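# Cocco: grocery picking notes

Cocco is a small set of notes and pictures about shopping for sauces and other dry food. It has 441 entries, collected in August in 13 shops of the Biltusska chain. Each entry has one picture and one short text.

The sauce part has 57 entries. It includes bottles, jars and soft pouches with a screw cap, like tomato ketchup. When two packages of the same product are held up together, we write it as one item with quantity two.
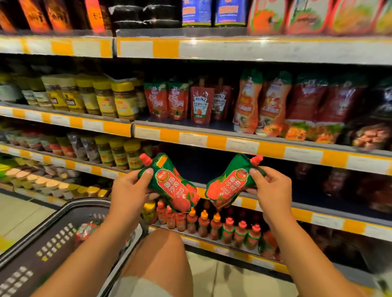 Product names are kept in the language of the package. If there is also an English name, we put it in the second column, and we do not correct its spelling. Prices are not included.

## Files

- `items.csv`: product name, English name, package type, quantity
- `shops.csv`: shop code and town (Droltolby has the most)
- `notes/`: free text, one file for each visit

## Known problems

- In 32 entries the package type is missing.
- "Pouch" and "bag" were mixed in the first version. Please use `pouch` only for packages which can stand.

Corrections are welcome in the Prarirska tracker. Please write the entry number in the title.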